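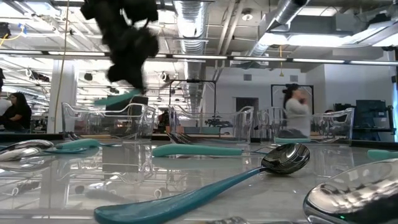 Xolani Mokgethi wrote in after my January note on finger width to say that a gripper should be judged by its payload rating and its repeatability, and that everything else is taste. I disagree, and the disagreement is worth setting out, as it affects what small labs buy.

Payload is a poor guide for light work. A serving spoon is far below the limit of any arm we would consider for a bench. What decides the outcome is how the fingertips meet a thin, curved handle lying flat on a hard surface. The Hitley fingers and the Fallahi fingers have the same rated force on paper. On our bench at Stunthorpe they behave like different machines.

We ran 147 pick attempts with each set, 40 of them on handles lying against another handle. The Hitley set missed 13 of those 40. The Fallahi set missed 2. Repeatability was the same in both runs, well inside what the task needs. The difference came from the tip. A blunt tip lands on the neighboring handle before it gets low enough to close on the target.

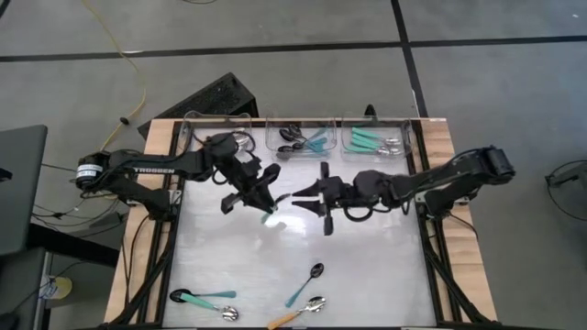 Two-arm bench with three clear bins along the far edge and spoons laid out at the front.

My second objection concerns where the camera goes. Vendors like to quote results from an overhead view, which is easy to calibrate and easy to show to visitors. It gives a good map of the table. It gives a bad account of the last inch, when the arm covers the thing it is reaching for. I would take a cheap wrist camera and a modest overhead one before I would take an expensive overhead camera alone.
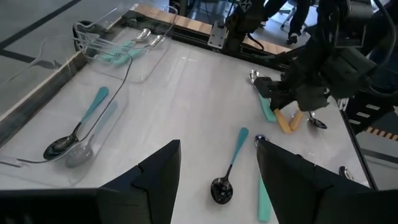

The wrist view has its own costs, and its supporters tend to leave them out. The fingers fill a large share of the picture at all times. On a glossy white top, highlights compete with the objects. A silver bowl beside the inner edge of the right finger can come through as little more than a bright spot, and a mint-green handle that runs behind the same finger gives the controller no bowl to go with it. Clear trays are worse, with walls that show up only as faint outlines. Any claim about detection on a matte gray test card should be read with that in mind.

I have seen people answer this by changing the table. A matte mat does raise the score. It also removes the problem the buyer has, which is a shiny counter and shiny tools. If the controller needs a mat, the mat belongs in the spec sheet.

Controllers get less attention than they should. The Cunora controller lets us log commanded and measured finger gap on the same clock. That one feature has settled more arguments here than any force figure. When a pick fails, we can tell whether the fingers stopped early or closed fully on nothing. With the older controller both cases were recorded as "grasp failed."

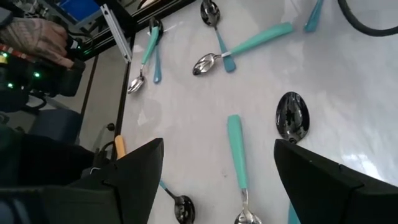 Wrist view: loose spoons with crossed handles, fingers at the bottom.

Crossed handles are the case I would put in every comparison. Separate objects on an open surface flatter all hardware. Two handles touching at an angle will rank a set of fingers in an afternoon, and the ranking has held up for us across three tables and both arms.

Mokgethi is right that repeatability must be checked first, and an arm that fails there should go back in its box. My point is about the order of what follows: tip shape, then wrist view, then logging, with payload well down the list. I would ask vendors to publish misses by object layout, including the layouts they dislike. Until they do, buyers should bring their own spoons to the demo.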